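Skustgate practice boards: where we are in February

Hi all! Good month. The Clutmont shop finished the new casings, so each board now has a handle at both ends (the old ones were a pain to carry) and the three modules sit side by side in one box. We've spent 400 of the parts money, mostly on push buttons and toggle switches, and around 70 is set aside for spare test leads.

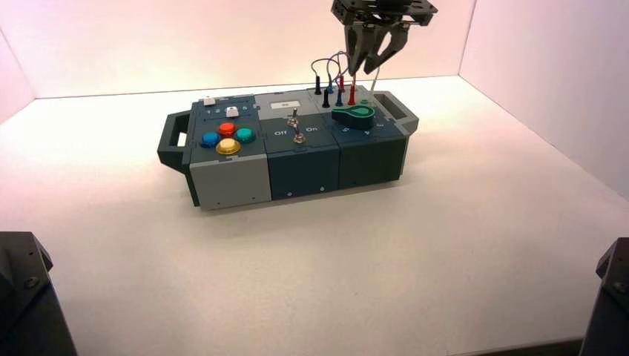
Next up is labeling. I'd like bigger print by the switches before 15 boards go out to Ovasard, and I'll need your okay on the last 200 for that.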